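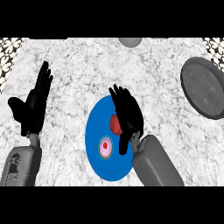 Balar is our simulation kit for two-armed kitchen manipulation. It comes as a set of rendered benchtop tasks that you run on your own computer, with a matched pair of arms and hands already set up. Most tasks put a few food items and a piece of tableware on a marble top, such as a blue plate with an iced pastry on it, and a dark pan off to the side. You supply the controller, or use the teleoperation client in the box.

Home | Kits | Balar FAQ | Downloads | Support

What do I get with a licence?
The simulator, 40 kitchen tasks, 600 recorded demonstrations and the teleoperation client. The licence covers one lab at one site. Moving it to another computer is fine.

Do I need a physical robot?
No. If you have one, the Štěpánek bridge sends the same joint commands to hardware, but it is sold separately and we don't recommend starting there.

Can I use one arm only?
Yes. Set the idle arm to "park" in the task file and it holds its pose for the whole run. 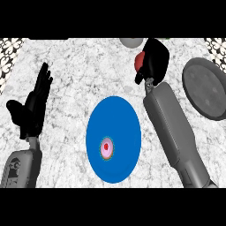 The parked arm still counts for collisions, so leave it clear of the working side. To remove it altogether, load the single-arm profile.

Can I change the objects and surfaces?
Yes. Colours, floor and wall patterns and benchtop finishes are in the scene file. New objects need a mesh and a mass. Grasping goes badly if the mass is left at zero.

How often is it updated?
Twice a year. The October release fixed the finger contact fault on round items. Recordings made before it will replay, but grasps may differ slightly.

What does it cost?
$969 per lab, with a 30-day refund period. Students should ask their supervisor to order.

Who answers support emails?
Kausar Magsi at our Gristolthorpe office. Please attach your log file and task file.

Contact: Nolgate Support, Gristolthorpe | © Nolgate 2022 | Back to top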